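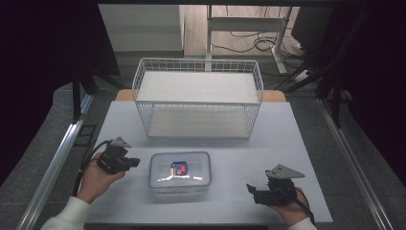 A reader in Claltside wrote in to say she gave up on her chest freezer in January, after finding soup in it from two winters back. She now cooks for the day and shops on the way home. Plenty of people have told us the same thing since we started asking how households keep food.

Home News Food Homes Letters

Search this site Go

The Jullura housing co-op put the question to its members this fall. Of the 686 homes that answered, 77 had no freezer at all. Most of those were one-person apartments, where floor space costs more than an extra trip to the store.

Leftovers are the harder part. People without a freezer eat the same stew on Monday and Tuesday, or they learn to make less of it. Rice is cooked by the cup. Bread is bought as a half loaf — the bakery on Csizmadia Street sells them after noon.

Larger families mostly laughed at the idea. One father of four said his freezer was the only thing in the kitchen he would carry out of a fire.

Power bills came up less than we expected. Noise came up a lot, mainly from people who sleep near the kitchen.

Related
The half loaf returns
Dralon curtains, washed and rehung
Small kitchens of Claltside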